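The Fledside Board grew out of our own kitchen, where the counter is small, the family is large, and somebody is always looking for a place to slice an onion while somebody else rolls out biscuits. We wanted one good board that could stay out all day and not be in anyone's way, and after a great many tries (and a few that warped so badly they rocked like a chair) we settled on the one we sell now.

## What it's made of

Every Fledside is solid maple, glued up from long strips and sanded by hand at our shop in Ornton. We buy our lumber from the Grewal mill just up the river, which has been sending us nice straight boards for years and puts the palest ones aside when they know we're coming. No two look quite the same. Yours might have a little streak of brown in it or a tiny swirl near one end, and we hope you'll be as fond of those as we are.

## The two sizes

**Standard.** The one most people take home. It fits beside a stove, holds a chopped salad's worth of vegetables with room left over for the knife, and slides upright behind a toaster when you're done.

**Long.** This measures 23 inches from end to end and is lovely for bread, for a roast, or for those evenings when supper is really just cheese and crackers and whatever is left in the fridge. Please measure your sink first! We've had more than one kind letter from a customer who had to wash theirs in the bathtub.

Both come with a flat side for everyday chopping and a juice groove on the other, so you can turn it over when you get to the melon. 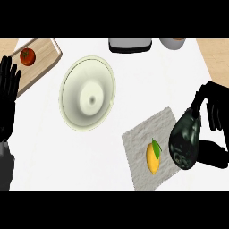

We do ask that you oil it before the first use, even though we've already given it a coat here. New maple is thirsty, and it soaks up more than you'd expect in the first month. Pour on a spoonful of Famberg board oil (a small bottle comes in the box), rub it in with an old T-shirt, and leave it overnight. After that, once a month is plenty, or whenever the wood starts to look chalky and dull.

## Washing and looking after it

- Warm water, a little dish soap, and a soft brush.
- Dry it with a towel and stand it on its edge.
- Please keep it out of the dishwasher. The heat will open up the glue lines, and that's the one thing our repair bench can't do much about.
- For onion and garlic smells, rub it with coarse salt and half a lemon, wait 5 minutes, then rinse.

Knife marks are part of owning a wooden board. If they get deep enough to bother you, send it back to us and we'll sand it flat and oil it again. You pay the postage going out, we pay it coming home.

## Price and shipping

The Standard is $70, oil included. The Long costs a bit more, and the shop can tell you what we have on the shelf, because we make those in small batches and they do go quickly in November when everybody is thinking about turkey. We pack each board in brown paper and a snug box, and most orders leave Ornton within 5 working days. Engraving adds a few days more. Initials look best in a corner, but we've also done whole pie recipes, so do ask.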